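Stendham Evening Workshop
Control Wiring I, Handout 6: Parts, Trays and the Bench

Read before you come in. Last December two people read it, and both had a noticeably nicer evening than everyone else.

1. Why we start with trays

A control circuit is a small number of parts and a large number of opportunities to lose them. Everything you haven't wired yet goes in one tray. Everything you have wired, checked and initialed goes in the other. The tabletop is for work, and your coat has a hook.

2. The parts

Push-button. Springs back when you let go. Contacts are normally open (NO) or normally closed (NC). Students read NO as "no" every term and wire the stop button backward, giving us a motor with strong opinions.

Switch box, ON/OFF. Two buttons in a housing. Red stops, black starts on ours. Green starts on plenty of others, so read the label.

Miniature circuit breaker. Protects the cable, mostly from you. Screw terminals at both ends. Tug every wire after tightening; if it comes out in your hand, you have learned something cheaply.

Tape. Good for marking and bundling. A taped joint is not a terminated joint, however many layers you use. I have seen many layers.

3. Before you pick up a screwdriver

Supply off and locked. Test the tester, test the circuit, test the tester again.
Paper mat flat on the table, edges down.
Check your parts against the Listby sheet, number 1321. The old sheet, 2237, lists a lamp we no longer own.
Sign for the parts. Kistelent charges us for missing ones and we are passing on the experience.

4. Laying out

Blue tray for parts waiting, red tray for parts done. Keep them at opposite ends of the mat with the tape between them.

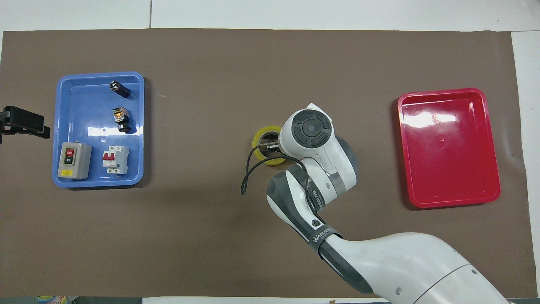
5. For next time

Draw the start/stop circuit with a holding contact. Use a pencil. Label both buttons NO or NC and be ready to defend your choice.
Read the chapter on overloads in Šťastný, skipping the history of the fuse unless you are having trouble sleeping.
Bring your own screwdriver, insulated to 1000 volts. The one from the kitchen drawer doesn't count.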